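Facilities and Office Services Forum
Board: Kitchens, Pantries and Refreshment Points
Topic: Free-standing beverage dispenser on a meeting room table — drip tray and glassware

v_stastny
Good morning to all members. I am responsible for refreshment points at the Ekau office, where we have recently placed a column-type beverage dispenser in a carpeted meeting area. The unit has a tall black cylinder above a chrome column and round chrome base. It is intended for cold water and, during longer sessions, diluted juice.

I would appreciate the views of members on three matters: the position of the unit on the table, the cleaning of the drip tray, and the type of glass that should be provided. Our internal guidance was written for wall-fed coolers and does not address any of these.

Regards,
Vojtěch Šťastný

Rotura_Services
Thank you for raising this. Please state how many persons use the room and whether the table is shared with catering. A dispenser serving 30 people at a single break is a different matter from one serving a small board meeting.

v_stastny
The room is set for 30. Catering is delivered to a separate sideboard, and the table in question is used for drinks only. The current arrangement is as follows. 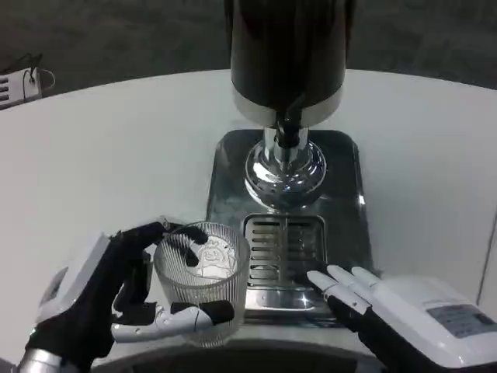

Re: Position of the unit

Rotura_Services
The white table is suitable in my view. Spills are noticed quickly on a light surface and can be wiped without delay. My concern is the carpet. I would recommend that the dispenser be kept well in from the edge of the table and that a washable mat be laid on the floor wherever guests are expected to stand. We introduced mats at the Stuller building in November and have had no request for spot cleaning at that location since.

Kolar_V
I must respectfully disagree with regard to the mat. A loose mat on carpet tends to creep, and in a room where people walk while holding full glasses it becomes a hazard in its own right. Our safety office required the removal of every such mat. If the floor covering is carpet tile, it is preferable to keep spare tiles in storage and replace one when necessary.

Rotura_Services
The mats to which I refer have a gripping underside. I accept that an ordinary mat would be unsuitable.

Kolar_V
Ours were also described by the supplier as gripping. They moved within a week.

Re: Drip tray

pantry_desk_4
The square stainless-steel tray with a slotted grate is a sound design, but the slots collect juice residue. Our written procedure is reproduced for your use:

1. Lift out the grate at the end of each working day and empty the tray.
2. Wash both parts in warm water with a mild detergent. Use a soft brush along the slots and on both sides of the center bar.
3. Dry fully before reassembly.
4. Wipe the spout last, using a clean cloth reserved for that purpose.

Please do not use a scouring pad on the platform under the column. I note that yours is already scratched, and further abrasion will make it more difficult to keep presentable.

v_stastny
The scratches are noted. The unit was transferred to us from another floor in its present condition. May I ask whether a daily wash is necessary when only water has been served?

pantry_desk_4
For water only, we permit the tray to be emptied daily and washed twice a week. For juice, the daily wash is mandatory.

Kolar_V
I would not maintain two schedules. Staff will not always know what was served in the morning. A single daily rule is easier to supervise.

Re: Glassware

Polak_Catering
I write on behalf of Polák, who supply glassware to several offices. A clear ribbed tumbler with a thick base is a sensible choice for self-service. The ribbing assists the grip and the weight at the bottom makes the glass less likely to tip. I would, however, question the printed cartoon figure. Decorated glasses are generally considered informal, and some prints fade in commercial dishwashers.

v_stastny
The printed tumblers came from our staff kitchen. I have received no complaint from visitors, although I take the point concerning the dishwasher.

Kolar_V
I see no objection to the cartoon. It is a glass of water, and visitors are grown adults. The more important question is stock. For a room of 30, I would hold 50 tumblers, so that a second break can be served while the first set is being washed.

Polak_Catering
We normally advise 100 for a room of that size where two sessions are held in one day.

Kolar_V
With respect, that is a supplier's figure. Storage in most pantries will not allow it.

v_stastny
I am grateful for all replies. We will adopt the single daily wash and purchase 50 plain ribbed tumblers. The matter of the floor mat remains open — I shall consult our safety office and report their answer in this thread.

Vratislav Kolář has asked me by private message for our revised cleaning sheet. It will be posted under Documents once it has been approved.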